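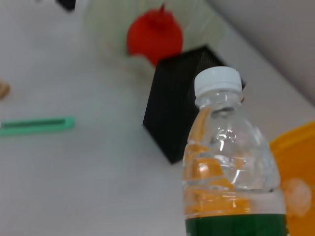
3.2 Maintenance of the gripper cell

The cell at Vollport was given to our group in November, together with a short list of faults from Hélène Gagnon. The most serious one was the wrist camera. Its bracket had become loose after 2,650 picks, and the gripper closed too far to the left of transparent objects.

We removed the bracket, cleaned the thread and fitted two new screws. Then we repeated the hand-eye calibration with 44 poses – the old procedure used fewer, and we think this was too little. The finger pads were also changed, as the rubber was hard at the tips.

The calibration file is saved on the cell computer under the name Flovix. It must be made again each time the bracket is opened.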